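Learning the Cube Slowly: Your First Cross

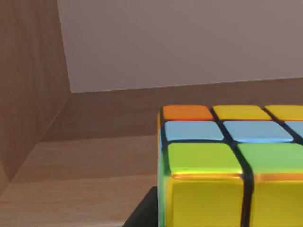 A mixed-up top, with orange, yellow and light blue together.

Hello again, and welcome to the second of my lunchtime cube lessons from Travby library! Make a cup of tea first (I always do).

Pick one colour and stick with it all week. Find its centre, then hunt for the four edge pieces, the ones with 2 stickers, and bring them round it one at a time. Check that each edge's other colour matches the centre beside it. If it doesn't, turn that face until it does, and don't fret about corners yet.

My first cross took around 100 turns, so do be patient with yourself. Corners next time.

Frauke Weidemann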